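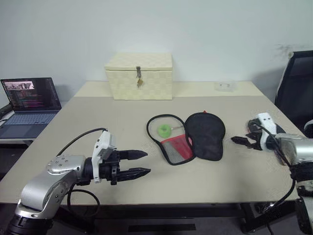

Figure 2. A beige table against a plain white wall, with a small arrangement of objects on the tabletop.

Journal > Pemora Papers on Domestic Life > Clearing the Table

4.1 Where things are put down

We had gone into this study expecting to write mostly about meals, and it was only after a good many evenings in other people's kitchens (and a great deal of very kind hospitality, for which we remain grateful) that we began to see how much of a table's day has little to do with eating. The 40 households that kept diaries for us in Dukton and Lurnmont wrote down, over the whole of April, what was left on the main table between one meal and the next, and who moved it in the end. Small groups of things, of the general kind in Figure 2, came up in these diaries far more often than the large heaps we had asked about in our first interviews.

Kazlauskienė's older work on hallways treats a resting object as a kind of message to the rest of the family, and we found a fair amount to support her. One mother in Lurnmont told us she left the school forms by her husband's chair for 17 days before she gave up and signed them herself! Still, of the 157 diary entries that Zane Lill and Justinas Siliņa coded together, almost 40 gave no reader in mind at all. The writer had set something down on the way to another room and simply thought no more of it. We return to these entries in Section 5, where they are compared with the diaries of people living alone.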